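Livitham College
Drawing 200, Room 608
Week 2 notes: Linear perspective

Last week we drew what we know. A table has four corners, all of them square, so everyone drew four square corners and got a table that looked like a billboard. This week we draw what we see, and it will feel wrong for most of the semester.

Terms for the quiz in February:

Eye level: the height of your eye. On flat open ground the horizon sits there. If you sit down, it sits down with you.
Picture plane: an imaginary sheet of glass between you and the subject. Please stop buying real glass.
Vanishing point: where a set of parallel lines seems to meet. It may fall off your paper, and tape is cheap.
Foreshortening: what happens to a length when it points at you instead of across your view.

Circles come first, since they cause the most grief. A circle parallel to the picture plane stays a circle. Tip it back and you get an ellipse, with no pointed ends. If your coffee cup has pointed ends, it's a football.

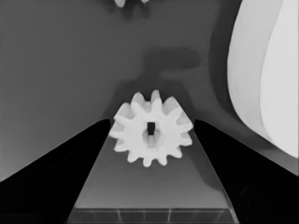 A gear seen face-on. The outline stays round.

For homework, draw the same mug from three heights. Use the cheap Stusolano paper - the good stock makes people timid. Last year's class turned in 100 mugs and I have forgiven nearly all of them.
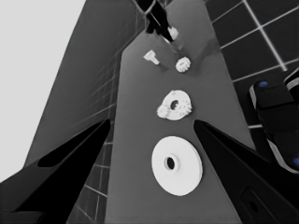
Do I need a ruler for one-point perspective?
Only for the construction lines, and only until you can draw a fairly straight line from the shoulder. Final drawings are freehand.

Spacing is the next problem. Equal steps going away from you don't look equal, and guessing makes your railroad ties look drunk. The diagonal method on the Graltoria handout takes a minute to learn. Bring the handout to class. I won't print it again. 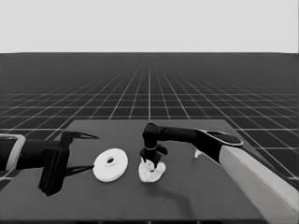

Tiled floors are the classic exercise, and students hate them with good reason. Start with the horizon, pick a vanishing point, and run your receding lines to it. Then add the crosswise lines. Look at the dark floor behind the table: one set of grid lines heads for the middle of the horizon, while the crosswise set is packed close in the distance and opens out as it comes nearer. Draw that pattern by hand once and you will never look at a kitchen the same way.

Reading for next time: Antoniadis, the chapter on stairs. Skip the part about spiral stairs unless you've had a very good week.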